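2025年10月21日 双腕セルの配線見直しと仕分けトレイの試験

作業室に入ったのは夕方。前回の続きで、右腕の手首まわりのケーブルが肘を曲げたときに張る件から手をつける。

症状の整理。右肘を深く折り、手首を内側へひねった姿勢で、関節の電流値がわずかに上がる。負荷はハンドのみ、把持物なし。左腕では同じ姿勢を左右反転で取らせても出ない。減速機の個体差を疑って先週は半日つぶしたが、ケーブルを外して同じ軌道を流したら値が揃った。原因は配線の取り回しで確定としてよい。減速機を開ける前に気づくべきだった。

対策は余長を増やすだけ。結束点を一つ減らし、肘の外側で膨らむように逃がす。ハンド上部でも一度ループを作ってから下ろす。見た目は悪いが、ひねりに対する余裕はループの径で稼ぐほうが確実で、スパイラルチューブで束ねる案は曲げが硬くなるのでやめた。肘の可動域の端まで手で送って確認。最も苦しい姿勢でも指で押せばたわむ程度の余裕が残る。低速で往復させ、電流値の山は消えた。同じ処置を左にもしておく。左は症状がなかったが、左右で条件を揃えておかないと後で比較ができない。

ケーブルはVodixの紫を継続使用。被覆が柔らかく、曲げ戻しの癖が少ない。コネクタ側の保持力は少し弱いと感じる。台座の手前に垂れている余りはまだ処理していない。前面パネルの裏に落とすか、パネルの縁に沿わせるか。裏に落とすと台座の開口部で赤い細線と干渉しそうなので、次回クランプを作ってから決める。

台座のボルト。増し締めマークを付け直した。右の台座は前回からマークのずれなし。左も同様。樹脂のスペーサを挟んでいた頃は動かすたびに緩んだが、Dolenの板金ブラケットに替えてからは安定している。ブラケットの端面はバリが残っていたのでやすりをかけた。仕上げは自分でやる前提の値段だと思えば不満はない。

続いて校正。作業面の原点を左手前に取り直す。前面のアルミレールを基準にX方向を合わせ、左側のレールでY方向を見る。レール同士の直角は以前に測って問題ないことを確認しているが、白い天板のほうはレールに対してごくわずかに傾いている。天板を基準にしてはいけない、と前にも書いた気がする。天板には擦れた跡が増えてきた。指先が触れたときのもので、機能には影響しないが、画像側で誤検出の種になるかもしれない。拭いて取れるものと取れないものがある。取れないものは座標を控えて、背景差分の基準画像を撮り直すことで対処する。

基準画像の撮り直しは照明を固定してから。囲いの壁を白にしたのは光を回すためだったが、腕の影は結局出る。特に右ハンドの下に柔らかい影が落ち、しきい値を詰めると影の縁を部品と見なす。しきい値をいじって逃げるのは前に失敗しているので、今回は色相で先に絞り、明度は後段で使うことにした。赤と黄は問題なし。紫はケーブルの色と近く、トレイの上にケーブルがかかると候補に混ざる。面積と高さで落とせるが、処理としては美しくない。ケーブルの色を変えるか、紫の部品をやめるか。部品のほうをやめるのが安い。ただ、紫を抜くと色分けの試験として緩くなるので、当面は残す。

仕分け試験の内容。透明な仕切り付きトレイから色付きの小部品を取り、作業面中央の所定位置で一旦保持し、指定の区画に戻す。取り出しと戻しを別の腕に担当させたいのだが、受け渡しはまだ実装していない。今日は片腕ずつ。もう片方は干渉しない位置で待機させる。

トレイが透明であることの問題。仕切りの縁が見えない。画像からは縁の反射が拾えたり拾えなかったりするので、区画の位置は図面値を与えてトレイの外形だけ合わせる方式にした。外形も見失うことがある。底に薄い灰色のシートを敷けば解決するはずだが、背が高くなって指先の逃げが減る。外側の角に小さいマーカーを貼るほうがよさそうだ。次回。

把持。指先はEngströmの角張った形状のものを使っている。丸みのある部品、特に花びらのような形の赤いものは、接触点が面にならず、掴む向きによって回る。平行に閉じるだけの機構なので向きは軌道側で決めるしかない。最も幅の狭い方向から挟むようにしたら回らなくなった。ハート形は下の尖りを避けて、くびれの少し下を挟むのがよい。四角いものは何も考えなくてよい。

試行は各形状につき10回。四角は全て成功。ハートは8回成功し、残りは持ち上げの途中で滑った。丸い赤は最初の向きでは3回しか成功せず、向きを変えてからやり直して全て成功。落ちた位置はいずれもトレイの中だったので回収の手間はない。滑りはパッドの摩耗も疑っている。パッドを新品に替えて同じ条件で取り直すまで、ハートの数字は暫定値とする。
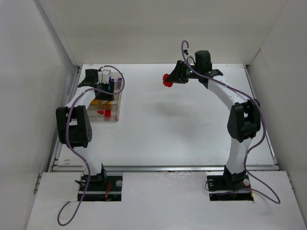

右ハンドで丸い赤部品を保持。左ハンドはトレイ上。ケーブルは両腕とも余長あり。

左ハンドには上側に白い部品とカメラを付けている。視野の重なりは思ったより少ない。ハンドを下げるとトレイの奥の角が切れる。カメラの角度をもう少し寝かせれば入るが、今度は自分の指先が見えなくなる。指先が見えないと把持の成否を画像で判定できず、電流値だけに頼ることになる。電流値の判定は四角では十分だったが、丸いものでは掴めているのに閉じ切ったと誤判定することがあった。角度はこのままにして、奥の角に部品を置かない運用にする。運用で逃げるのは好きではないが、ブラケットを作り直す時間がない。

制御側。軌道生成はVerneroのライブラリの古い版のまま。新しい版では待機姿勢の扱いが変わったらしく、上げると片腕待機の処理を書き直すことになる。干渉チェックは腕同士だけを見ていて、ケーブルは考慮していない。余長を増やした以上、上に飛び出したループが相手の腕に触れる可能性はある。中央付近の同時進入を禁止しておけば当面は足りる。禁止範囲を少し広げ、設定ファイルを保存。記録番号は123。

速度は今日は終始低速。上げるのは受け渡しの実装後でよい。低速でも戻しの動作で一度、部品が仕切りの上に乗った。落とす高さを下げれば防げるが、下げると指先が仕切りに当たる。区画の中心に正確に来ていれば起きないはずなので、やはりトレイの位置合わせの問題に戻る。マーカーの優先度を上げる。

片付け前にログを別ディスクに写した。右腕の電流値は処置の前後で並べてグラフにしてある。

次回の作業
トレイ外側の角にマーカーを貼り、外形検出を置き換える
指先のパッドを交換し、ハート形を再試行
台座前のケーブルのクランプを設計
基準画像の再撮影(天板を拭いてから)
受け渡しの姿勢を手動で教示してみる

クランプの材料は在庫の板で足りる。パッドは残りが一組しかないので注文しておく。11月に入る前に受け渡しまで進めたいが、マーカーの件が長引けばずれる。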